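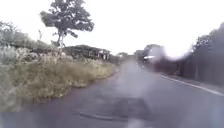
Cuvedby夜间酒类零售限时试点
第二期进展报告
提交对象：Protalum资助项目办公室，Theresia Brunner女士
撰写：Marta Bilyk（评估组）
现场工作：Jhair Tello、Costel Kos
覆盖时段：上期报告之后至五月底

一、目前能说什么

试点规定，Cuvedby辖区内持零售牌照的店铺在22点以后停止出售酒类，餐馆和酒吧的堂饮不受影响。镇议会在四月的新闻稿里把它称为“已见成效”。评估组没有给过这个结论，也没有人来问过我们。就手里的材料看，我们能确认的只有一件事：大部分店铺在大部分晚上确实到点停售了。至于夜间噪音、醉酒滋事、急诊送医有没有因此减少，眼下的数据撑不起任何一种说法，往好里说往坏里说都一样。

上期报告的措辞比较乐观，写的是“初步迹象令人鼓舞”。这句话是我签的字，我现在认为写早了。当时依据的是头几周的投诉登记，而那几周恰好一直下雨，街上本来就没什么人。请资助方在引用上期报告时略过那一段。

二、店铺执行情况

辖区内受限时规定约束的店铺共有19家，包括Lestar连锁的三家便利店，其余为独立经营的小店、两处加油站附设商店和一家酒类专卖店。Jhair和Costel在停售时间前后到店观察，本期累计完成393次到店记录。每次记录填四项：酒柜是否上锁或遮挡，收银台是否仍在结账酒类，店内有没有张贴告示，店外有没有排队。

结果大体分三类。

Lestar的三家店最整齐。收银系统由总部统一设置，到点之后扫酒类条码会直接报错，店员想卖也卖不出去。区域经理对此颇为自豪，多次提出让我们把这套做法写成“最佳实践”。我们没有写。系统锁住的是扫码这一步，上期观察里已经有一次店员用“杂货”键手工入账的情况，本期又看到两次。次数很少，可也足以说明报错提示挡不住愿意绕开的人。我们向Lestar索取手工入账的流水，第一次答复说没有保存，第二次答复说需要法务审核，到本报告提交时仍在等。

独立小店差别很大。有的店主提前半小时就把酒柜拉上帘子，理由是懒得跟客人争；有的掐着秒表卖到最后一刻，再把已经在排队的人算作“停售前的顾客”。规定文本里对排队中的顾客只字未提，这个漏洞我们在立项评审时就指出过，镇里的答复是“由经营者合理把握”。经营者把握得很合理，合理到有一家店在停售后还结了将近一刻钟的账。

加油站是第三类，也是最让人头疼的。两处都在出镇的路上，夜里只开一个小窗口，观察员站在外面很难看清递出来的是什么。Costel建议改用试购，我同意，但试购要事先取得牌照管理处的书面许可，申请交上去以后，对方先说表格用错了，换了表格又说要等分管官员休假回来。因此加油站的执行率在本期报告里空着。有人建议先按其他店的平均值填进去，我不同意。

三、排队与提前购买

试点启动时，大家最担心停售前会出现一波集中购买，把原本散在整晚的人流挤到一个钟头里。本期我们看到了排队，主要出现在周五，主要在酒类专卖店和离火车站最近的那家Lestar。队伍多数时候不长，气氛也平常，有几晚店外有人大声争执，被店主劝开。

镇议会的说法是，排队说明居民在“适应新规、合理安排购买”。反对派议员的说法是，排队证明政策制造了新的秩序问题。两边引用的是同一份观察表，我看着都不舒服。我们没有试点以前同一时段的排队记录，谁也不知道从前周五晚上那里排不排队。专卖店店主坚称从前也排，只是没有人拿着本子站在对面记。他的话有可能对。

提前购买是否意味着多买，也说不清。Lestar提供了按小时汇总的酒类销售额，停售前一小时明显上升，全天总额略有下降。乍看像是政策起了作用，可Lestar同期调了几种啤酒的价格，又撤了门口的促销堆头，这两件事都足以解释那点下降。我请他们给按件数的数据，他们给了金额，再请一次，给的还是金额。

四、与Nieto的对照

原方案选定邻镇Nieto作对照，因为两地人口结构和酒类店铺密度接近，而Nieto不设停售时间。这个设计在纸面上没有问题，执行起来问题不少。

首先，两镇之间开车很快。停售后去Nieto买酒的人究竟有多少，决定了对照还能不能成立。如果人流可观，Nieto的数字会被我们的试点推高，两边一比，差距就显得比真实情况漂亮。Teófilo Betancur在方法评审意见里早就提过这一条，当时项目组的回复是“预计影响有限”。我翻了全部会议材料，找不到这个“预计”的依据。

其次，Nieto的警务登记口径跟我们不同。Cuvedby把酒后滋扰单列一类，Nieto把它并入“公共场所一般事件”，要逐条读出警摘要才能挑出来。Jhair读完了对方交来的第一批材料，能明确归为酒后滋扰的不多，归不清的更多。两名编码员各自独立判断，再比对分歧，一致程度达不到我们事先写下的标准。按方案应当重新培训后再编一遍，工时要从下一期预算里出，详见第七节。

再次，Nieto在五月办了一场为时几天的音乐活动，主办方临时申请到了露天售酒许可。那几天的数据肯定要单独处理。是剔除，还是保留并加标注，Teófilo和我意见不一，他倾向保留，我倾向剔除。两种算法都会做，都会写进终期报告，结果难看也照写。

五、居民问卷

问卷回收超过100份，离目标还差一截。已回收的样本偏向年长、有固定住房、白天在家的居民，这些人本来就比较支持试点。夜间活动较多的年轻人、合租户和轮班工人回得很少。镇议会的传播部门向我要过中期支持率，我没有给。他们后来在社区简报上登了一个数字，经核实，那是他们自己网页上的投票，同一台电脑可以反复投。我已去信请他们注明来源，简报没有更正。

问卷里有一道开放题，问居民觉得晚上街上有什么变化。答案五花八门：有人说安静了，有人说一点没变，有人写了整整一页抱怨垃圾收运，还有几位借机投诉路灯。写“安静了”的人里，有相当一部分住得离任何一家酒类店铺都很远，他们感受到的安静跟试点能有多大关系，我很怀疑。

Costel提议改在轮班交接的时候去仓储区门口发问卷，早晨六点前后去，带纸质版。前两次试下来，愿意停下来填的人比预想的多，填得也认真，批评意见占多数。集中的抱怨是下班已经过了停售时间，想买两罐啤酒回家看球都不行。这类意见在镇里的说明会上从来听不到，说明会都安排在下午。

六、警务与急诊数据

警方提供的月度汇总按时到了，我们核过合计数，没有发现错漏。报警总数有升有降，没有方向。夜间时段单看，试点后头一个月略低，第二个月回到原来的水平，第三个月又低了一点。这种起伏在试点以前也有。镇长在议会发言时挑了第一个月和第三个月来讲。

急诊数据的情况更差。医院信息科同意提供匿名汇总，但“与饮酒有关”这一栏由分诊护士自愿勾选，忙的时候常常空着。越忙的晚上越不勾，而越忙的晚上可能恰恰喝酒的人多，偏差的方向正好对试点有利。我们已向医院建议抽查病历文字记录，伦理审查还没有排上日程。在此之前，我不建议任何人拿急诊数字说事，资助方的年度宣传册也包括在内。上次看到的样稿第四页有一张急诊人次的柱状图，请撤下。

七、经费与工时

本期支出总体在预算以内，结构跟计划有出入。现场观察超支，主要是夜间交通补贴，末班公交停得早，观察员只能打车或者拼车回家。问卷一项结余，原因很简单，问卷没有发够。我不希望把这笔结余写成节约。

申请调整两项：
一是把问卷结余转入Nieto出警摘要的重新编码；
二是延长加油站试购的可用期限，许可批下来之前不动用，批不下来则退回。

另有一笔宣传支出需要说明。镇议会以“联合项目”名义印了一批店铺告示贴，发票抬头开给了评估组。评估组没有订过告示贴，也不应该出这笔钱：花钱帮着推行一项政策，再去评估它有没有用，账目上说不过去。发票已退回，对方至今没有重开。如果资助方收到同一张发票，请不要付。

八、上期遗留问题

1. 观察时间过于集中在停售前后。已改，增加了深夜时段的抽查。深夜到店的次数仍然偏少，小店多半已经打烊，关了门的店算不算“遵守”，目前单列一栏，不并入执行率。
2. 观察员容易被认出。没有解决。镇子小，Jhair如今一进门，有的店员就把帘子拉上，还跟他打招呼。我们打算从外地借两个人来做一轮盲测，人选待定。盲测结果如果跟现有记录差得多，现有的执行率就要整体打折扣，这一点先跟资助方讲明。
3. 店主访谈没有录音。已补做部分访谈，愿意录音的店主少于一半，其余以笔记为准，笔记由受访人过目。酒类专卖店店主把笔记改了三遍，每改一遍，他估计的营业损失就大一些。三个版本都留了底。
4. 家庭饮酒未纳入指标。仍未纳入。Theresia在上次通话里问过，限时会不会只是把喝酒的地点从街上挪到家里。这个问题问得对，我们没有工具回答它。要回答就得做入户调查，以本项目的经费做不成像样的一轮，做一轮不像样的，还不如不做。

九、下一期安排

继续到店观察，频次不变，周五适当加密。补足轮班工人和合租户的问卷。完成Nieto摘要的重新编码，前提是第七节的调整获批。加油站试购视许可而定。向Lestar发第三封函，索取手工入账流水和按件数的销售数据，函件抄送资助方；如果再没有下文，终期报告里会如实写明数据是索取过而未获提供的。

镇议会希望在试点期满以前表决是否转为长期规定，议程草案已经在传。表决是他们的权限。我要提醒的是，照目前的进度，表决那天桌上不会有终期结果，只有这两份中期报告，其中第一份我已请求部分撤回。Teófilo建议由资助方出面，去函请他们推迟。我没有他那么有信心，不过信还是值得写，草稿附后，请Theresia过目后决定署谁的名。

附件：到店记录汇总表；观察表格式（修订版）；Nieto编码分歧清单；问卷空白卷；致镇议会函草稿；退回发票的往来信件。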